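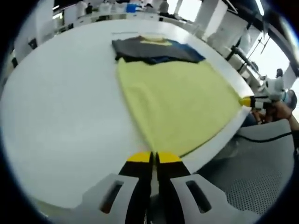
From: Mireille Hijazi
To: clothes-swap list
Subject: Re: folding, stacks, and what goes in the June bins

Hi all,

Catching up on a pile of messages, so forgive me if some of this has been settled already. Zdislava asked the question I was going to ask, so I'll start with hers.

> On the swap list, Zdislava Murín wrote:
>
> Can we please agree on ONE way to fold shirts? Last time I opened a bin marked "tops, medium" and found some rolled, some in thirds, and one tied in a knot by its own sleeves. I don't care which way we pick. I just want to be able to flip through a stack and read the sizes without undoing the whole thing.
>
> Also, do collars go up or down? And are we still putting the fuzzy stuff in with the smooth stuff? My black cardigan came home covered in green lint and I'm still picking at it.

Yes please to one way! My vote is the wide rectangle: shirt face down, sides in to the middle, sleeves laid straight down along the back, then bottom up to the collar in one fold. One fold only. I know Blažena likes to fold it over a second time so it stands up by itself, and it does look great in a dresser drawer, but our bins are shallow and the little bricks tip over as soon as you pull one out. A wide flat fold stays put, and you can slide your hand under it and lift the whole thing.

Collars up, or I guess I mean collars facing out, toward whoever is digging. If it's a shirt with a contrasting collar it's so much easier to spot, and the size tag is right there under your thumb. I did all the kids' polos that way at home and found the one I wanted in two seconds flat.

About the lint, oh boy. Anything with a soft, brushed surface (fleece, flannel, those blankety throws) sheds on anything dark. So I'd keep fuzzy things out of the dark stacks altogether, and if you're using a piece of fabric as a folding surface, please shake it out between shirts. I like having a cloth down on a slick table, it keeps the shirt from skating around while you square up the sides. A dark cloth under bright things works nicely for me, you can see right away where the edge of the hem is and whether it's crooked. The other way around works too, it just needs a lint roller nearby. Ľubica, do you still have the big Fivar roller? I think it went home with you.
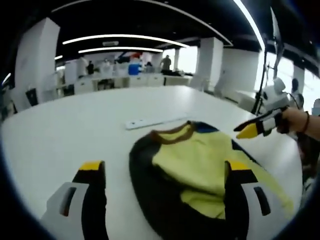

Color blocked shirts are their own headache. I never know if a yellow-green shirt with a navy panel goes with the greens or the blues, and I bet each of us has been doing it differently. Can we say it goes by whichever color there's most of? Sleeves don't count, collars don't count, go by the body. If you truly can't tell, put it in "mixed" and move on with your life.

Creases: please smooth the shirt with your palms before the first fold, starting at the collar and working down. If you wait until the end you're only pressing the wrinkles in. I use a ruler to keep my folds the same width, which my daughter thinks is the funniest thing she's ever seen, but my stacks are straight and hers are not!

A few leftovers:

- The new bins came from Garkomen and we have 24 of them. The lids are a bit stiff, so push on the corners first.
- Bin labels go on the short end. The Procházka tape peels off in the heat, so use the string tags.
- Heavy sweaters on the bottom, 20 to a bin at the very most. I couldn't lift the last one.
- Oľga asked whether socks are in. Pairs only, and new ones only.

I can bring a table cover and the ruler. Would somebody else bring string?

Hugs,
Mireille

P.S. Zdislava, try packing tape wrapped sticky side out around your hand for that cardigan. It got most of the fuzz off mine.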